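Ullulen (gripper)

Ullulen is a hand-held two-fingered gripper built at home and in a shared workshop, and used to record how people pick up, fold and put away clothes. It is the best-known product of the Godon bench plans, a modest claim given that the other one was a letterbox opener. The tool has no motor. The person holding it supplies the power, the judgement and most of the complaints.

Background

Work began in December, on a kitchen table, with the aim of gathering folding examples for a small home robot arm called Tirkari. The arm could already lift a sponge. Its makers felt ready for coats, a view the arm did not share. The first gripper was cut from plywood and survived one duvet cover. Later versions were made at the Zamora shared workshop, where the laser cutter is free to members in the mornings and the good drill is never where the label says it is.

Construction

The plans list 36 parts, counting washers, which the plans do at some length. The fingers are flat black plates held by bolts and joined by linkage bars, so that squeezing the handle brings both tips together. Slots in the plates save weight and collect fluff. A wide-angle camera sits above the fingers and sees what they see, bent at the edges. Builders are advised to put thread lock on every bolt, advice usually followed after the first one is found in a pillowcase.

Use with clothing

Padded jackets are treated as a subject of their own. Air moves about inside them, the outer cloth slides, and a sleeve folded neatly in will often come out again on its own. Most sessions take place on a bed, the height being kind to the back.

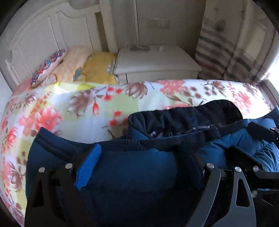

Dark blue padding and black gripper plates, on a flowered bed.

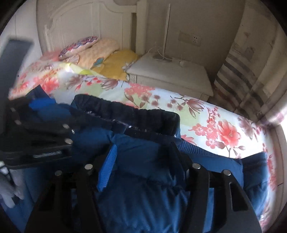

The usual method is to lay the garment flat, bring in the sleeves, press out the air and fold from the hem. Two people may work together, each with a gripper, provided they agree beforehand who is in charge of the collar. Zips are done up first. Recordings in which somebody gives up and uses their bare hands are kept in a separate folder, now the largest.

Variants

Version 2 has longer fingers and a softer spring. Version 3 added rubber tips, which held thin cotton well and refused to let go of it, and many builders went back to bare plates. A left-handed handle was drawn up in April 2021 — it is the right-handed one, mirrored, with the old part numbers still on it.

See also

Tirkari
Zamora shared workshop
Letterbox opener (Godon)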